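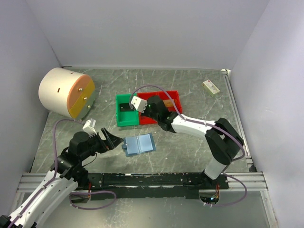
Interviews

Jozef Peeters doesn't like the word demonstration. "It sounds like we're selling you a mop," he says, leaning on the end of the bench at the Brornura open day while two arms go at a blue wallet behind him.

I'd come in February, fairly sure I was about to be sold a mop. The invitation promised "household dexterity". What I got was coloured bins, some cards and a little cover with a snap tab, the kind of job my neighbour's kid could do while watching the footy.

Peeters has heard that before. "A kid has had years of practice with soft things that fold. These have had 1,536 recorded runs, all on this bench." How many of those went well? He looks over at his colleague Anouk Nijs, who looks at the arms. "We publish that when the project closes," she says.

The project is called Veltivon, and four people work on it. Nijs looks after the trials and is the blunter of the pair. I asked whether the bins ever move. "A bit. A few centimetres, a turn. If I put them on the floor it wouldn't know what to do, and I wouldn't pretend otherwise to you." And a different wallet, say mine, which is brown leather and falling apart? "No. Not yet. Please keep it in your pocket."
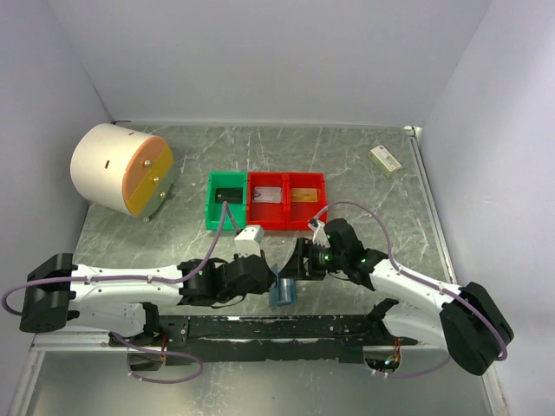

Who is it for?

My main question got the woolliest answers. Peeters talks about aged care, about people with bad hands who'd like their cards sorted and their drawers opened. It's a decent thought, but I couldn't see my aunt giving up half her kitchen to two arms and that much purple cable.

"She wouldn't have to," he says. "The bench is for learning on." When would there be something she could have? "I'm not giving you a year. The last bloke who gave a year is still being quoted."

Nijs would settle for less. She wants the same task to work three days running with nobody from the team in the room. "Then I'd come back to you and be a bit smug about it."

I told her I'd hold her to that, and I'll bring the brown wallet.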